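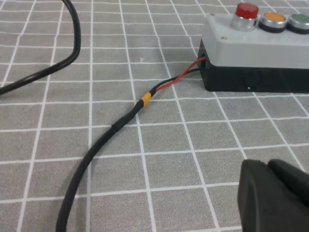
Control Box Assembler, part-time -- Daltard

Daltard builds push-button control boxes for workshops and small factories. We are looking for an assembler to join our bench from October.

You will fit buttons, pilot lights and emergency stops into two-part enclosures, connect the cables and screw down the lids.
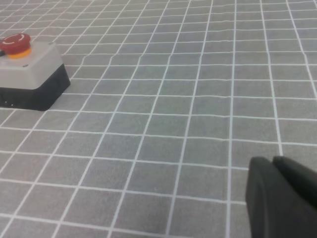 Every emergency stop is twisted, released and checked before a box is packed. The current order is 500 boxes for Midetti. 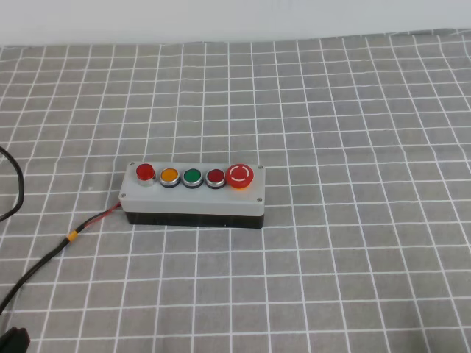
You should be able to follow a wiring drawing and tell wire colours apart. Training takes 2 weeks and is paid. Shifts finish at 5 pm -- no evenings.
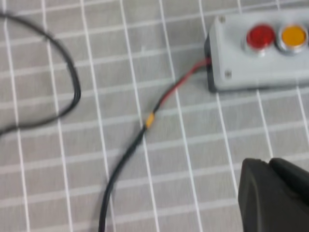 Posted by the Daltard workshop office, Olmedo site

To apply, send us a short letter and your work history. There are 2 places. Bench experience is useful but not required.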